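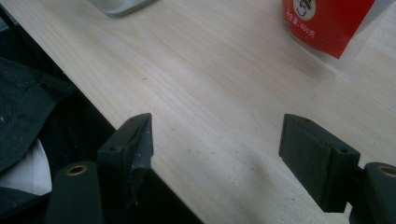

Abb. 3: Tischplatte, Greifer offen. Rechts oben die rote Packung (Aufdruck 净含量:400克), links davon der Boden eines Glasgefäßes.

4.2 Tisch abräumen

Von allen Aufgaben im Haushaltsteil sah diese auf dem Papier am leichtesten aus. Ist sie nicht. Der Ablauf: Packung greifen, anheben, in den Korb neben dem Tisch legen, danach das Glas. Insgesamt 300 Durchläufe, verteilt auf 23 Wohnungen in Flekau und Plarkberg, Zeitlimit wie in Abschnitt 4.1.

Starre Gegenstände sind kaum noch ein Problem, solange die Backen beidseitig Platz haben. Folienverpackungen dagegen schon. Der durchsichtige Rand rechts an der Packung (Abb. 3) hebt sich vom hellen Holz wenig ab, und die Segmentierung legt die Kontur in solchen Fällen gern an die rote Druckkante. Dann greift die Backe zu weit innen, die Folie knickt weg. Kanagaratnam und Noh berichten für Beutel das gleiche Verhalten, allerdings mit Sauggreifer.

Zweiter Punkt, Glas. Die Tiefenwerte am unteren Rand springen von Bild zu Bild, der geplante Griff liegt mal zu hoch, mal im Tisch. Wir haben über mehrere Bilder gemittelt — hilft etwas, kostet aber Zeit. Ein Mensch räumt denselben Tisch nebenbei ab und telefoniert dabei.

Offen bleibt die Frage, was als »erledigt« gilt. Lagos und Ham zählen einen Durchlauf, sobald der Gegenstand die Tischfläche verlassen hat. Wir werten strenger: er muss im Korb liegen, unbeschädigt. Die Zahlen beider Arbeiten sind deshlab nicht direkt vergleichbar. Flecken und Kratzer auf der Platte gehen nicht in die Wertung ein, Wischen ist eine eigene Aufgabe (Abschnitt 4.3).

Für den Alltagseinsatz ohne Aufsicht reicht der Stand bei Folie und Glas nach unserer Einschätzung noch nicht aus. Unter Aufsicht und mit einer zweiten Kamera von der Seite eher, dazu die Versuche vom März in Abschnitt 5.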